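Chapitre 4
L'architecture matérielle de l'ordinateur

Le présent chapitre traite des organes de l'unité centrale et de leurs échanges.

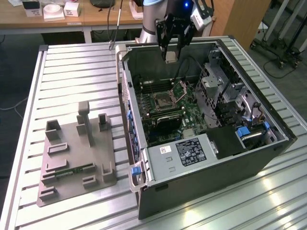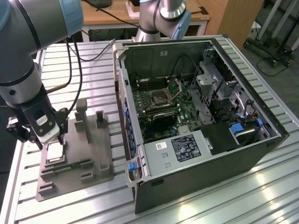
4.1 La carte mère
La carte mère assure la liaison entre le processeur, la mémoire vive et les périphériques. Les notions de bus et d'adresse, introduites au chapitre 3, sont supposées acquises. Les exercices 1 à 60 figurent en fin de chapitre.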